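Print this page
E-mail this page

Household Materials, Unit 4: Contact, Absorption and Drying at the Kitchen Sink

Course handout. Read before the practical session. Bring the log sheet from Unit 3.

1. Scope

This unit covers the handling of textiles and hard ware on a counter next to a sink. Three material groups are considered: pile fabrics (plush, terry), glazed and rigid tableware, and liquids in open bowls. Chemistry of detergents is covered in Unit 6 and is not needed here.

The word "ware" is used for plates, bowls and cups of any material. The word "cloth" is used for any flat textile used to dry or wipe, whatever its size. Students who took the course under the Gostel syllabus should note that "cloth" there excluded terry towels. It includes them in this handout.

2. Terms

Pile: fibers or loops standing up from a base fabric. Cut pile has free ends. Loop pile does not.

Wicking: movement of liquid along fibers without applied pressure. Rate depends on fiber, twist, finish and the condition of the cloth at the start.

Blotting: removal of liquid by pressing a cloth straight down and lifting it. No lateral movement.

Wiping: removal of liquid by moving a cloth across a surface under pressure.

Draping: placing a cloth over an item so that its own weight holds it in contact. Contact is uneven, and folds reduce it further.

Freeboard: the vertical distance from the liquid surface to the lip of the vessel. A bowl with low freeboard should not be moved. Transfer some of the liquid first.

3. Counter and sink

Wood counters next to a steel sink present two problems. The joint between wood and metal collects water, and the wood darkens there before it darkens elsewhere. Inspect the joint at the start and end of each session and enter the result under "edge" on the log sheet.

Steel tolerates standing water but shows mineral spotting. Spotting is cosmetic and is not scored.

Keep condiments, glassware and boxed goods toward the wall or window and keep the strip beside the sink for the item being handled. A tray may be left on the counter if it does not take up that strip. Nested bowls count as one item for spacing purposes and as separate items for washing.

4. Cloth and ware in contact

A towel laid over a round plate touches mainly at the rim and along the bottoms of its folds. The center of the plate is lower than the rim, so a stiff or folded cloth can bridge it and leave the middle untouched. Pressing at one point corrects this locally. For full contact, open the cloth to a single layer and press from the center outward.

Terry behaves differently from flat weave. The loops reach into shallow curves, and the fabric holds more liquid per unit of area, but a bunched terry towel resting against a bowl can also draw from the bowl if the towel touches the liquid. Contact with the outer rim alone does not start wicking. Check the inside of the lip.

Plush is generally a pile on a knit base over filling. Surface moisture can be blotted. Moisture in the filling cannot be reached this way and the item has to be pressed and air-dried. Keep plush items clear of open bowls, colored liquids in particular.
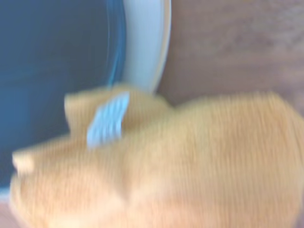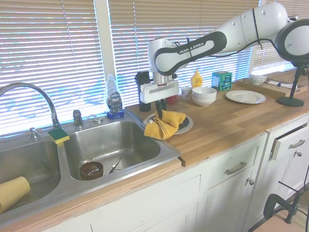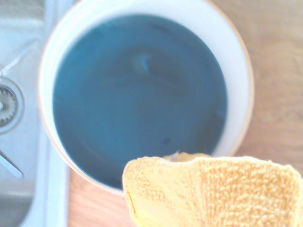
Items for Section 4, in order: tan-orange plush, yellow towel over a round plate, white bowl of teal-blue liquid with terry at its front edge.

5. Procedure

5.1 Clear the working strip beside the sink. Record the items left on the rest of the counter.

5.2 Weigh the dry cloth. The reference cloth in the Salazar set is 561 square centimeters when folded for use. Other cloths may be substituted if the folded area is recorded.

5.3 Place the plate on the counter, face up, and add water from the dropper. Drape the cloth and leave it for 11 seconds. Lift it straight up.

5.4 Weigh the cloth again. Enter the difference in column C.

5.5 Repeat with the cloth pressed at the center by hand for the same time. Enter the difference in column D.

5.6 Fill the white bowl with the colored liquid to the level given on the bench card. The Plastora dye concentrate is diluted to some 625 milliliters per bowl. Do not move the bowl after filling.

5.7 Place the terry towel against the outside of the bowl – not over the lip – and leave it while the plush item is tested. Examine the towel for color at the end.

5.8 Blot the plush item with a white cloth. Do not wipe. Wiping lays the pile over and spreads any mark.

6. Recording

Use one row per trial. Cloth mass is entered in grams to one decimal place. Leave a cell blank if the reading was missed; do not enter zero. Sheets with form number 2434 have columns C and D reversed and should be corrected in ink before use.

Describe color transfer with the terms none, trace, partial or full. "Trace" means visible against white when held at arm's length. Anything that needs a lamp to see is entered as none.

7. Cleanup

Lower the level in the bowl with the ladle before lifting it to the sink. Pour down the side of the basin with the tap running. Rinse the steel at once. Dyed liquid left to dry leaves a ring.

Cloths are rinsed cold and hung open over the Catwood rail. Plush items go on the rack, label side down, and are turned at the end of the session. Wipe the counter along the grain and dry the sink edge last.

8. Reading for next time

Unit 5, sections on rack spacing and airflow. Bring the completed log sheet and one cloth from home that has been through the wash several times – a new cloth will not serve, as factory finish affects the first readings.

Print this page
E-mail this page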